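The Second Cutting

The baler quit at the bottom of the long field with 328 bales behind it and rain due by dark. Agnes MacLeish shut off the tractor and climbed down. The left knotter had missed again, and the last bale had burst across the stubble.

She cleared the chamber, checked the twine and found the bill hook worn down on one side. The machine was a Vasach, older than her son would have been, and the dealer had stopped carrying parts for it in May. She called Kenta Honda, who had run the same model for years.

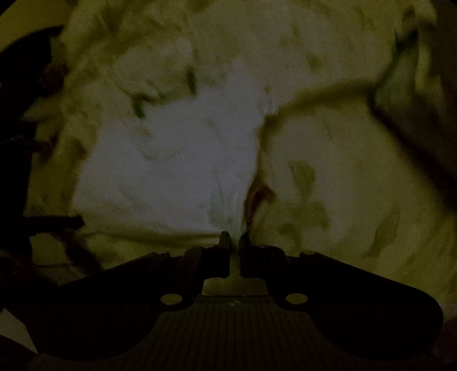

Kenta thought it was the twine before it was the hook. Cheap twine went thin in places, he told her, and a worn hook would still tie if the tension was right. Back it off half a turn and go slow.

She backed it off half a turn. The first bale tied and the second didn't. She gave it another quarter turn and got six good ones in a row, so she left it alone.

By five the clouds had come over the ridge. Kaede Furukawa drove up with the flat wagon and started loading from the far end without being asked. They didn't talk much. The hay was good - better than the first cutting - and the field had paid for itself at 600 bales the year before.
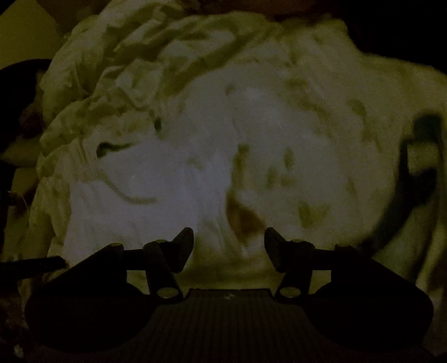
At the last windrow the knotter missed once more. Agnes stopped, tied the bale by hand with her gloves off, and kicked it clear. Then she finished the row.

The rain started while they were backing the wagon into the barn. Kaede asked if she would buy a new baler now.

"After the third cutting," Agnes said, and went to find the grease gun.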